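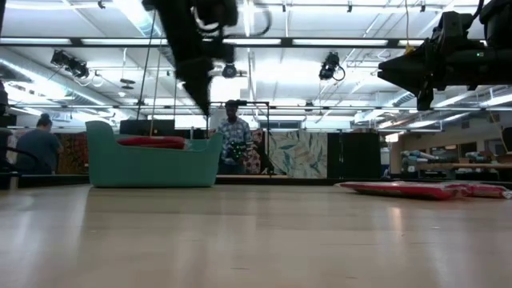 그림 1. 청록색 플라스틱 바구니와 탁자 위의 빨간색 포장물

은행 내부감사론 2주차 강의 노트
작성일: 2022-09-01

1. 내부감사 부서의 위치
내부감사 부서는 경영진이 아니라 이사회 산하 감사위원회에 직접 보고한다. 인사와 예산도 감사위원회의 승인을 받는다. 영업점 감사와 본점 감사는 절차가 다르므로 구분해서 정리할 것.

2. 사례: Waseck 은행
Waseck 은행은 영업점 53곳을 두고 있으며 감사 인력은 32명이다. 이 가운데 16명이 여신 감사를 맡는다. 신입은 보조감사역으로 입행하여 5년의 실무를 거친 뒤 감사역 승진 심사를 받는다. 승진 후에는 재무기획부나 자회사로 옮기는 경우가 많다. 자회사인 Zimance 리스의 재무 담당 임원도 감사 부서 출신이다.

3. 순환 보직과 독립성
감사역이 현업 부서로 이동하면 업무 이해도가 높아진다. 반대로 현업에서 감사 부서로 돌아온 직원은 본인이 담당했던 업무를 일정 기간 감사할 수 없다. Waseck 은행의 내규는 이 기간을 12개월로 정한다. Sowah 증권은 기간을 두지 않고 건별로 이해상충 확인서를 받는다. 두 방식의 장단점은 토론 시간에 다룬다.

4. 여신 감사 절차
표본 선정, 신용조사서 확인, 담보 평가 재검토, 한도 승인권자 대조, 지적 사항 통보의 순서로 진행한다. 표본은 금액 기준과 연체 기준을 함께 적용해 뽑는다. 통보를 받은 영업점은 조치 계획을 서면으로 제출한다.

과제
Skondov 은행 사례 자료를 읽고 감사위원회 보고 체계를 한 쪽 분량의 도표로 그린다. 겸직 임원이 있으면 따로 표시한다. 제출 기한은 9월 마지막 수업 전까지이며 출력본만 받는다.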